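Sorting by hand

Sorting by hand is the separation of mixed goods into kinds, or the removal of unwanted matter from them, by people working without screens, sieves or powered machines. It is among the oldest steps in preparing food and is still common in homes, small mills and markets. Related terms are picking over, culling and, for grain and beans, hand cleaning.

Methods

The usual method is to spread the goods in a thin layer on a flat surface and draw them past the worker a little at a time. Whatever does not belong is picked out with the fingers or pushed to one side. A color that contrasts with the goods makes the work easier, so pale grain is often sorted on a dark surface and dark beans on a light one. 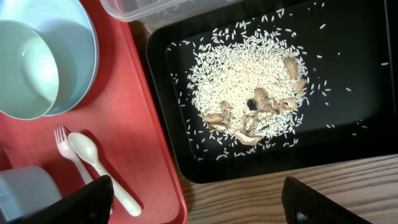

Shaking and tossing are used with light waste such as husks and bits of stem. In winnowing, the goods are thrown up in moving air and the lighter matter is carried away. Stones close in size to the grain are harder to remove and are normally left for a last pass by hand.

Larger operations divide the work. At the Abou Zeid mill, lentils passed through 3 stations: the first for stones, the second for split or discolored seeds, and the last for a final check before bagging. Workers changed stations every 20 minutes to rest their eyes. A lot book kept at the mill lists 687 sacks sorted in one season, with the heaviest work in June.

Equipment

Little equipment is needed. Shallow trays, flat baskets and cloths are the most common working surfaces. A raised edge keeps round seeds from rolling off. Divided containers hold the sorted kinds apart, and open racks are used where washed goods or tools have to drain.

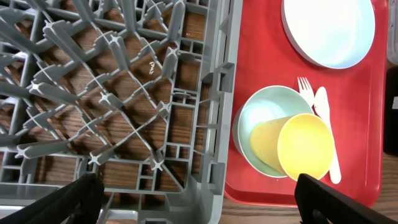
Clirkska Department of Food and Household History

The Flakusen table, named for the town where it was first made, has a sloping top with a slot at the lower end. Goods are fed in at the top and swept down toward the slot, with a narrow bin on each side for rejects. Early tables seated two people. A later version made at Ondeck seated 11 and was used mainly for coffee and dried peas.

Pay and working hours

Hand sorters were generally paid by weight of finished goods, although some mills paid by the day. Zanele Rampersad, in her study of the Ondeck sorting rooms, found that piece rates were lowered when a lot was unusually clean. Work usually began at 7 a.m. and stopped when daylight in the room became too weak for judging color.

See also: Winnowing; Threshing; Grain cleaning; Piecework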